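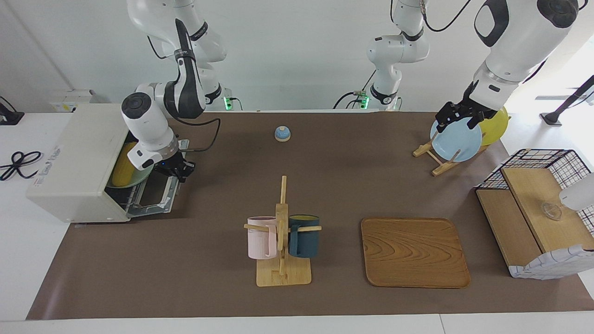
Metal rack and white appliance, brown work surface.

Benzyl alcohol strippers, part two

Sep 28, 2021

The last post ended with the primer coat on the cellar door still in place. The varnish came off in one pass. The primer did not. I have now finished the door, and these are my notes on the stripper itself, which I had used before only on small hardware.

Methylene chloride was the standard active ingredient in paint removers for decades. It is a small molecule with a boiling point close to 104 degrees F, so it moves into a paint film fast and leaves the can just as fast. The vapor is heavier than air and collects in low places. A cellar is a low place. The body also turns part of it into carbon monoxide, and an organic vapor cartridge on a half mask does not hold it for long. In the United States it has been off the retail shelf for consumer paint removal since November 2019. I had half a can left over and took it to the county hazardous waste site when I started on this door.

Benzyl alcohol is a different sort of liquid. It boils at over 400 degrees F and has a very low vapor pressure at room temperature. It has a faint sweet smell. It swells the film slowly, and because so little of it evaporates it can stay on the surface overnight and keep working. The cost is time. Where the old product blistered paint in minutes, this one takes hours.

I bought two products. Bultis is a thick white gel with a formic acid booster. Pratusel is thinner, has no acid, and lists benzyl alcohol and water first on the data sheet. MacBrayne carries both, though the Pratusel had to be ordered. Both sheets give 50 degrees F as the lowest working temperature, and I would treat that as optimistic. The cellar was well above it and the thin areas still needed a second coat.

Method was the same for each half of the door. Lead test first, negative on all layers. I laid the panel flat, spread the gel thick with an old brush, covered it with polyethylene sheet, and pressed the air out. The sheet matters more with Pratusel, since it is the water that leaves first and the mix skins over when it does. I weighed the Bultis can before and after: 667 grams for its half of the door, both coats together. I forgot to weigh the Pratusel.

Results by layer:

Varnish. Both products lifted it completely. It came away as a soft sheet with a plastic scraper.

Oil enamel, green. Bultis took it down in one overnight coat. Pratusel left a haze in the molding profiles and needed a second application there.

Primer. Bultis, second coat, lifted around 89 percent of it, judged by laying a wire grid over the center panel and checking squares. Pratusel softened it without breaking the bond to the wood. I finished that half with a card scraper.

The acid accounts for most of the difference, I think. Formic acid attacks the bond between the coating and whatever is under it, while the alcohol by itself mostly swells the film. The same acid will mark steel, so the hinges and the lock plate came off before I opened the Bultis. It also darkens oak a little. My door is pine and showed no change that I could find after rinsing.

Cleanup took longer than the stripping. The sludge holds its solvent and stays sticky for days. I scraped it into a metal can with a lid and kept it out of the household trash. The wood was wiped down with water and a little baking soda on the Bultis side, plain water on the other. Then a wait. Benzyl alcohol that has soaked into end grain comes back out slowly and will keep a new finish from curing. I gave it two weeks with a fan on low, and the bottom rail still had a trace of smell when I put my nose to it.

Gloves: butyl. Thin nitrile gloves are fine for a splash and not for an evening of scraping. I wore goggles throughout. Low vapor does not mean harmless — it is an eye irritant, and the acid version burns skin. The window was open and the fan was blowing out.

I have a sample of the Bomberg stripper, which uses dibasic esters and claims a similar working time. It gets the cellar window frames, same sheet, same grid, and this time I will weigh every can. The door goes back up once the bottom rail is clear. Primer choice is still open. I am leaning toward shellac, mainly because a can of it is already on the shelf.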